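Ticket 3549 - Wendora Guest Flats, Housekeeping Desk
Subject: Toiletry bag will not close
Status: Open (reopened Saturday)
Priority: Low, says the system. High, says the guest.

Reported problem: Zipper on the clear plastic bag stops 3 inches short. Guest states that everything fit on the way here and that nothing was bought since.

Step 1. Asked guest to try again, harder. No change.

Step 2. Asked guest to list what was bought since. List took a while.

Step 3. Had everything taken out and put on the bed.
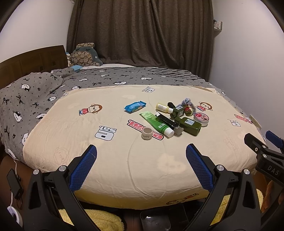 Jemal
Housekeeping Desk, second shift

Clear bag with the blue accents is at the back, behind the green tube, the white jar and the pink tin. Two dark green bottles, both lying down, and I have asked whether both are needed. Guest replied that they are different. The blue snack packet has been ruled out as a toiletry and moved to the ticket for the kitchen.

The monkeys on the sheet are ours. Please stop logging them as stains.

Step 4. Repacked with bottles first, tin flat on top. Zipper got to about 85 percent, then stopped at the black box. Turned the box sideways - worse.

Step 5. Offered a second bag from the Stirkico cupboard. Guest is thinking it over.

Next action: call back at 4:40 p.m.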